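# Gonel 패치워크 침대 커버

Gonel 침대 커버는 큰 침대를 위해서 만든 제품입니다. 주황색, 크림색, 빨간색의 사각형이 이어지고, 그 위에 갈색 계통의 장미 무늬와 검은색 필기체 글자가 인쇄되어 있습니다. 작은 빨간색과 흰색의 꽃무늬도 들어갑니다. 글자는 장식이므로 특별한 뜻은 없습니다. 손님들이 자주 물어보셔서 여기에 적습니다.

이 무늬는 디자이너 로살린드 린드크비스트(Rosalind Lindqvist)가 그렸습니다. 처음에는 파란색 계열도 준비했지만, 지금은 빨간색 계열 한 가지만 판매하고 있습니다.

## 제품 정보

| 항목 | 내용 |
|---|---|
| 제품명 | Gonel 침대 커버 |
| 소재 | 면 100% |
| 무게 | 800g |
| 구성 | 커버 1장 |
| 색상 | 빨강·주황·크림 |
| 판매 | Rengifo 침구점 |

베개와 베개 커버는 포함되지 않습니다. 흰 바탕에 무늬가 있는 베개와 같이 놓으셔도 괜찮고, 무늬가 없는 것도 어울립니다. 꽃무늬 베개를 원하시면 Zondo 시리즈 페이지를 보십시오.

## 사용에 대하여

이 커버는 얇은 편입니다. 겨울에는 이불 위에 덮고, 여름에는 한 장만 사용하시는 분이 많습니다. 낮에 침대 위에서 옷을 개거나 가방에 넣을 물건을 펼쳐 놓을 때에도 편리합니다. 무늬가 크고 색이 여러 가지라서 작은 얼룩은 눈에 잘 띄지 않습니다. 그러나 작은 물건은 무늬 사이에서 찾기가 조금 어려울 수 있습니다. 특히 빨간색 물건이 그렇습니다.

커버의 위쪽과 아래쪽은 구별이 없습니다. 가끔 방향을 바꾸어서 깔아 주시면 색이 고르게 유지됩니다.

## 세탁 방법

- 처음 2회는 다른 세탁물과 따로 빨아 주십시오. 빨간색 물이 조금 나올 수 있습니다.
- 찬물과 중성세제를 사용하십시오.
- 표백제는 사용할 수 없습니다.
- 그늘에서 말려 주십시오. 건조기를 쓰시면 길이가 조금 줄어듭니다.
- 다림질은 뒷면에서 낮은 온도로 하십시오.

## 주문과 교환

주문하신 후 발송까지 2일이 걸립니다. 교환은 받으신 날부터 11일 안에 신청하실 수 있습니다. 이미 세탁하신 제품은 교환이 되지 않으니 먼저 침대에 펴서 크기를 확인하시기 바랍니다. 포장 봉투는 교환할 때 필요하므로 버리지 마십시오.

크기에 대한 질문은 담당자 다미르 스토야노비치(Damir Stojanović)에게 보내 주십시오. 매트리스의 가로, 세로, 높이를 함께 적어 주시면 답변이 빠릅니다. 답변은 한국어와 영어로 드립니다.

페이지 수정: 2018. 1. 25.
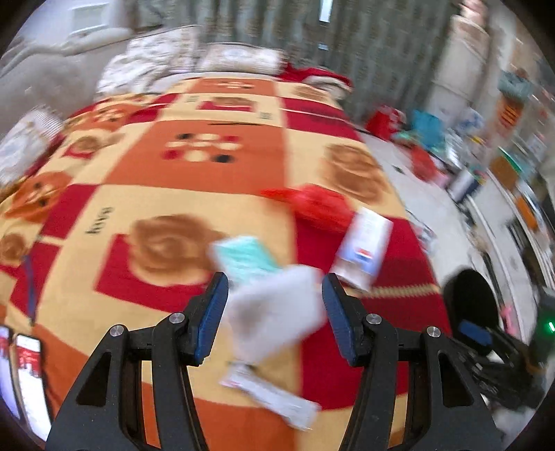
침대에 깐 패치워크 커버와 무늬 있는 흰 베개. 베개와 소품은 별매입니다.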